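Harko Computer Recycling – Frequently Asked Questions

What can I drop off?

Desktops, laptops, monitors, keyboards, printers and loose cables. We do not take microwaves, smoke alarms or anything with a cracked battery.

Do I need an appointment?

Not for five items or fewer. For larger loads, call Ronja Boström at extension 394.

Should I take the hard drive out first?

You can, but you don't have to. Drives left in a machine are removed and shredded. If you want a certificate, ask at the counter before you leave. It costs $12 per drive. 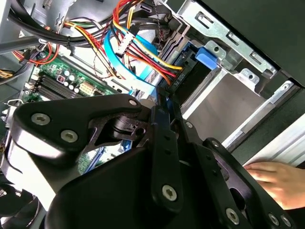
Cables, motherboard and drive cage in an open desktop case.

Can I get my files back after drop-off?

No. Once you sign the form, the equipment belongs to us. Copy your photos and documents at home, and sign out of your accounts.

Do you pay for old computers?

No. Drop-off is free for households. Businesses pay by weight – Virgilio Macaraeg handles quotes.

What happens to the metal?

Cases are sorted into steel and aluminum and sold to Otberg for melting. Circuit boards go to a separate buyer.

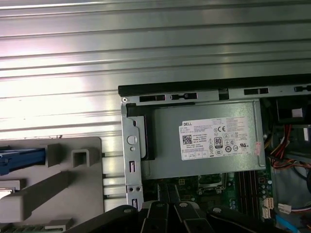
Ribbed metal and the inside of a desktop chassis.

Is there a limit on monitors?

Nine per household per year. Old tube monitors count as two.

Can you pick up from my home?

Only in May, and only inside city limits. The sign-up sheet is at the front counter.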